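Teaching a Hand to Put Things Down: A Grasp State Estimator for the Phelan Arm

Final report, Capstone Design in Robot Software
Wamedden Polytechnic, Department of Computing

1. What we said we would do

Our proposal, submitted in a burst of confidence, promised "a general software layer for dexterous tidying." Our supervisor circled the word "general" in red and wrote nothing next to it. By the second meeting the project had become a grasp state estimator, and by the fourth it had become a grasp state estimator for things that are thin, flat or both. This report covers that one.

The question is easy to state. At any given moment, is the hand holding something, touching something, or doing neither? A planner that gets this wrong will carry nothing across a room with great care, or open its fingers over a drop point when the object is still back on the floor. Both happened to us in the first month, and both were logged as successes, because the planner asked the gripper if it had closed and the gripper said yes.

We worked on the shared machine in the Bruddale lab, with its four fingers and its two cameras, one at the wrist and one at the head. All of our work is software. We were told at the start that anyone who picked up a screwdriver would be graded by a different department.

2. Why thin objects are annoying

The stock controller decides it has a grasp when the finger motors stall before reaching their commanded angle. For a tennis ball this works well. The fingers stop early, the current goes up, and the flag flips to true.

For a craft stick the fingers stop at almost the same angle they would reach with nothing between them. The difference sits inside the encoder noise on a good day and under it on a bad one. Current is not much help, since fingers pressing on a stick and fingers pressing on each other draw nearly the same amount. We spent two weeks tuning a threshold before plotting the two distributions on one chart, which would have taken ten minutes and which we recommend to next year's group.

The wrist camera is the obvious second opinion. It looks along the hand at the fingertips, so it sees whatever is between them, along with a good deal of sleeve.

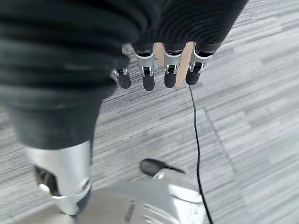
Figure 1. Wrist camera view with a flat wooden stick held between the fingers, over the carpet.

The stick shows up as a narrow sliver in one gap and a wider strip in the next. A general object detector looked at views like this one and offered us nothing at all, or, at low confidence, "toothbrush." We stopped asking it what the object was. For our purposes it is enough to know that one of the gaps between the fingers has something in it that is not floor.

3. The estimator

3.1 Gap masks

We know the joint angles and we have a calibrated wrist camera, so we can project the finger model into the view and work out where the gaps between neighboring fingers should be. Each gap becomes a small mask. Inside the mask we compare color and texture against a patch of background sampled just past the fingertips. Carpet against carpet gives a low score. Pale wood against gray carpet gives a high one.

Cables on the carpet caused more trouble than we had planned for. A black cable passing behind a gap is, statistically, a thin object. Our fix was to move the hand a short distance and compute the score again. A held object stays put relative to the fingers and a cable on the floor does not. The nudge costs a little under a second, and the planner only asks for it when the first score lands in the undecided band.

The sleeve moves as the fingers bend, and its folds sometimes slide over the base of a gap. We trim each mask to the part nearest the fingertips and throw the rest away. We had a cleverer method, with a model of the sleeve, and it took three weeks and performed worse.

3.2 Contact without grasp

The second state, touching but not holding, comes from the head camera and the arm torques. We needed it for pressing and sliding flat things that the hand cannot get its fingers around. If the estimated force at the palm frame goes above a set value and the head camera places the fingertips at the edge of a known flat surface, we call it contact. If only one of the two agrees, we call it "maybe," which is an actual enum value in our code and drew a comment in the review.

3.3 Combining the two

Everything feeds a small state machine with four states: free, contact, held and maybe. We first wrote it as a learned classifier. It scored slightly better on our own recordings and could not be debugged by any member of the group, so when it failed at the demo rehearsal we all just stood there. The state machine fails in ways that can be pointed at. Transitions need two agreeing readings in a row, except for the drop from held to free, where one is enough. Hearing late that you dropped something is worse than hearing it wrongly and checking again.

4. Test setup

We used two tasks. In the first, the hand picks up a wooden stick from the floor and holds it. In the second, it goes to a flat box on top of an open cabinet, makes contact, and shifts it. The cabinet was chosen because it was there. It also turned out to be a decent test of our patience with edges, as a box that sticks out over the front gives the force estimate something to be wrong about. Push down on the unsupported corner and the box may rock, the torque drops, and the estimator reports that contact has been lost by a hand that is resting plainly on a box. 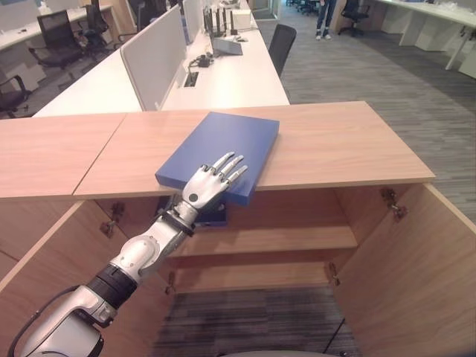 To deal with the rocking we added a short hold to the contact state. If the torque falls but the head camera still has the fingertips on the surface, the estimator waits before giving up. The length of that wait is the single most argued-over number in the repository. It is now in a config file, with a comment asking people to leave it alone.

The head camera also has to cope with the rest of the room. Our surface fitting looks for large flat regions at a likely height, and an office is full of those. White desks were fitted with enthusiasm. We limited the search to a box of space in front of the robot, set from the arm's reach, and the desks went away. Open cabinet doors were the other surprise: their top edges were sometimes merged into the top panel, giving us a cabinet with wings. A minimum width on fitted regions took care of most of those.

5. Results

We ran 184 stick trials with the stock gripper flag and our estimator recording side by side. A trial was scored correct if the final state matched what a student wrote down while watching. The stock flag was correct in 88 of them. Our estimator was correct in 161. Most of our remaining errors were sticks turned edge-on to the camera, where there is very little wood to see.

For the box task we ran 100 trials. Contact was detected in 93 before the arm began to shift the box. The other seven stayed in "maybe" until the planner timed out, and we count them as failures even though a timeout is the polite way to fail.

We also ran a soak test of 899 open-and-close cycles with nothing in the hand, to count false "held" reports. There were 12. Nine came from a single stretch in the late afternoon, when the light through the windows put a bright stripe on the carpet in exactly the wrong place. The nudge did not save us there, and we have not worked out why. The one group member with a theory has been asked to write it up as a separate document.

6. Tooling, or where the time went

By our own time log, more hours went into the replay tool than into the estimator. It loads a recording, lines up both cameras with the joint data, and steps through it with the current state printed along the bottom. We built it after the third argument about what the robot had "obviously" been doing. The clocks on the two cameras disagreed, and the tool now corrects for that on load. Anything we recorded before the fix is in a folder called old_do_not_trust.

The planner interface is one topic and one service. The topic publishes the state and a score. The service runs the nudge and returns the new state. The Virnbridge simulator can stand in for the robot on both, though its carpet is a flat gray and makes us look better than we are.

7. Left undone

Objects the same color as the floor are not handled. Transparent objects are not handled. The background patch should be sampled from more than one place, which would probably fix the stripe. We would also like to join the two tasks, so that the hand can put a thin object down on a flat surface and know that it has let go. The title of this report was chosen in the first week, when we thought that would be the easy part.

Comments (3)

gripper_skeptic
Did you try the stock flag with slower finger closing? We got a bit more separation that way on the older Phelan arm. Still bad, but less bad.

mlabs_second_year
Taking over this repo in the fall. What happens if I change the contact wait?

tinplate
The edge-on sticks could be a case for the nudge too, if you rotate the wrist a few degrees in place of sliding it. Nice to see the false positives reported.

Related reports
Sleeve Occlusion in Wrist Camera Views: Three Weeks We Will Not Get Back
Clock Alignment for Multi-Camera Recordings at the Bruddale Lab
A Carpet Texture Pack for the Virnbridge Simulator
Reach Maps for the Phelan Arm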